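Student Robotics Club Opens Two-Arm Handling Class to New Members

Latero, the student robotics club at Tanunel Technical College, will open its two-arm handling class to new members in November. The class was started last year as a side project for students who had finished the introductory arm course. It now has its own bench, its own schedule and a final round in which student pairs are scored on their work.

The class runs for six weeks. Students work in pairs, with one bench session and one short desk session each week. In the desk sessions they plan how the two arms will share a job: which arm picks up, which arm waits, and where the handoff takes place. In the bench sessions they try it with small everyday objects.

"Most of our students can get one arm to pick something up by the second week," said Ga-eun Yoo, who leads the class. "Adding the other arm is a different kind of problem. You have to decide who moves first, and you have to keep both of them out of the same space. The planning takes longer than the driving."

Work on the bench is done on a setup the club calls Planik. Both arms are mounted on one rail along the front of the table, so each pair has to agree on how the middle of the table will be used before anything moves. Students keep a written log of every attempt, including the ones they stop early. The logs are read by the next pair on the schedule and count toward the final score.

Last year's students recorded 200 attempts over the term. Of those, 103 were marked complete under the class rules, which require that the object end up inside a marked zone and that the arms never touch each other. Attempts that break either rule are logged as incomplete, and students write a line or two on what they would change.

The objects are chosen to be awkward in different ways – some are light and slide easily, some are soft, and some have rounded sides that are hard to grip squarely. Students bring their own objects for the last two weeks, subject to approval by the class leader. Glass, liquids and anything with a sharp edge are not allowed on the bench.

The final round is called the Won Round. Each pair is given an object it has not worked with before and has one bench session to plan, practice and complete a task. Scores are based on the finished task, the log and a short talk to the rest of the class.

Bench work in the two-arm handling class: 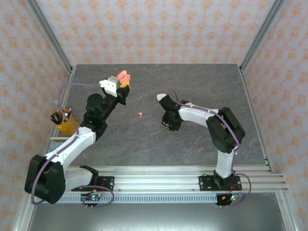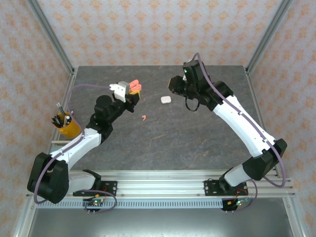
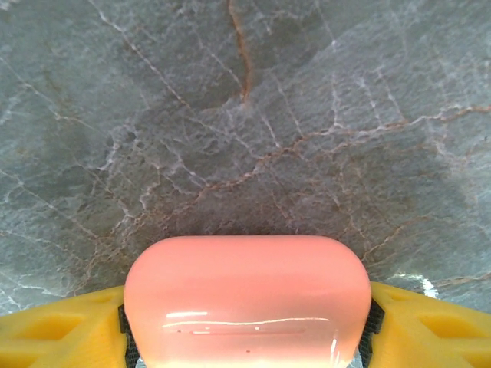 How to Apply

The class is open to all students at the college, in any department. Applicants should have taken the introductory arm course or be able to show similar experience – a school team, a summer program or a personal project all count. Programming experience is helpful but not required, and the first desk session covers the control software from the beginning.

Students may apply alone or with a partner. Those who apply alone will be paired before the first session. Application forms are available at the Latero desk in the engineering building and should be returned there by the end of the month before classes begin.

There is no fee. Students need to bring a notebook for the log and should plan to stay for the full bench session each week, as pairs cannot be rearranged once the schedule is set.

About Latero

Latero is a student-run robotics club at Tanunel Technical College. It offers an introductory arm course, the two-arm handling class and open bench evenings for members. Questions about the class can be sent to Ga-eun Yoo through the club desk.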